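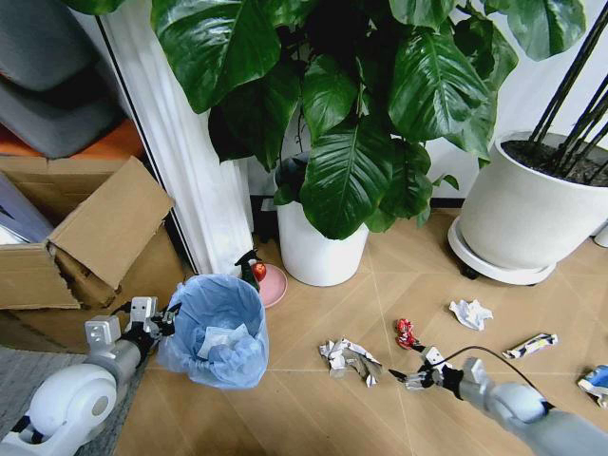
Notebook > Vonduvik > Plant corner

December, 4.40 pm

Litter round, plant corner. The drill as agreed: foil, wrappers, tissues, all into the small bin with the blue bag, and nothing under the leaves left for the morning lot to discover with a shoe. Judite Azevedo maintains that the herringbone floor hides crumbs. It does not hide silver foil.

Bin stays on the floor near the spray bottle. I moved it by the door last month and people threw things at where it used to be.

Notes on the plants while down there. The big glossy one has designs on the whole corner and should be turned. The bamboo-ish stems want 800 ml, and the planter is on castors, so please roll it out to water it. The last person lifted it and spoke of little else for a week. Spray bottle holds 600 ml and lives on the pink saucer.

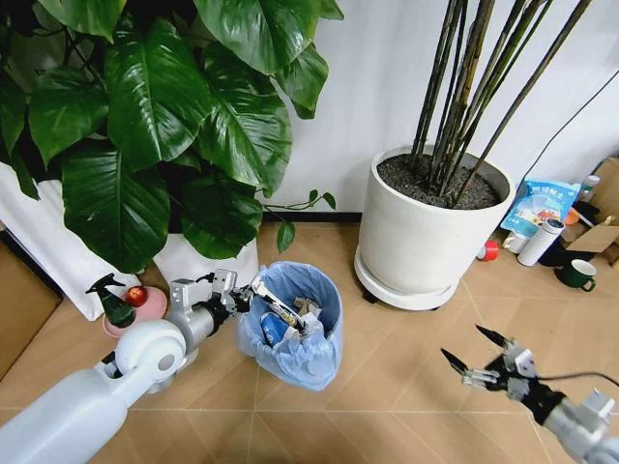
Wrapper going in the bin. Apple still on the saucer, unclaimed.

Bag to be changed when the tissues reach the rim. There are 17 left on the roll, same blue. Cans should go in the Thampi crate, as per the sign, which dates from November and has so far been read by me.

To do: ask Judite whether the apple is lunch or decor. Wipe leaves. Find out who eats that many snacks next to a plant.

Recent entries
Tornero shelf, second attempt
Kettle descaled (again)
Urkside stool, leg 3
The 1957 radio: still no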